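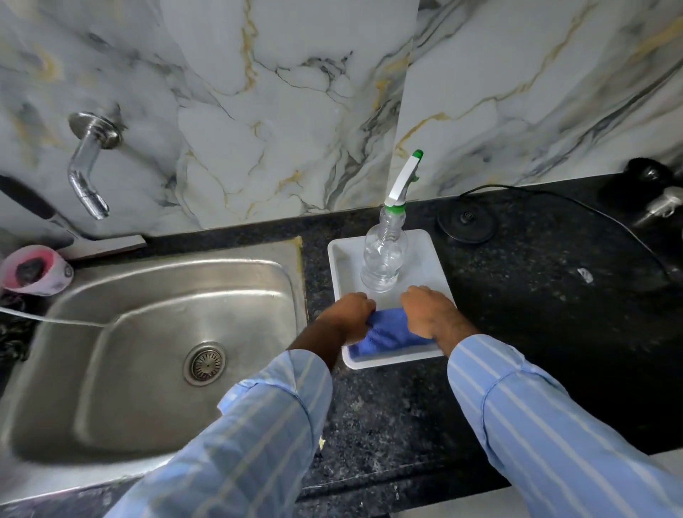
Ticket 246 - kit de captation Huro (démo Esarlow)
Statut : en cours
Ouvert par : Pravesh Van der Merwe
Date : 28 mars 2022

Problème : perte du flux vidéo en pleine tâche. Tâche « cuisine, chiffon et plateau ». Coupure au bout de 70 secondes environ, voyant orange fixe, puis plus rien. Redémarrage OK mais ça recoupe.

Matériel : kit Huro loué chez Vostlow en février, firmware 114, batterie d'origine. Appli Feng sur tablette.

Essais faits :
- changé la carte mémoire, pareil
- batterie à fond, pareil
- wifi coupé sur la tablette : tient plus longtemps, 33 minutes, puis coupure
- remis le wifi, re-coupure presque tout de suite

Donc plutôt côté appli que côté caméra ?? A confirmer.

Autre souci, moins grave : quand les deux mains sont sur le chiffon l'appli affiche « main gauche perdue ». Manches longues rayées, je sais pas si ça joue. Pas testé manches relevées.

Réponse support Vostlow :
Bonjour, merci pour les essais. Désactivez l'envoi automatique dans Feng (Réglages > Session) et relancez la même tâche. Joignez le journal complet svp, celui reçu est tronqué.

Suivi PVdM :
Envoi auto désactivé, deux sessions entières sans coupure. Journal joint. Par contre les fichiers faut les sortir à la main, pas tenable pour nous si on achete le kit. Correctif prévu quand ? Je laisse le ticket ouvert.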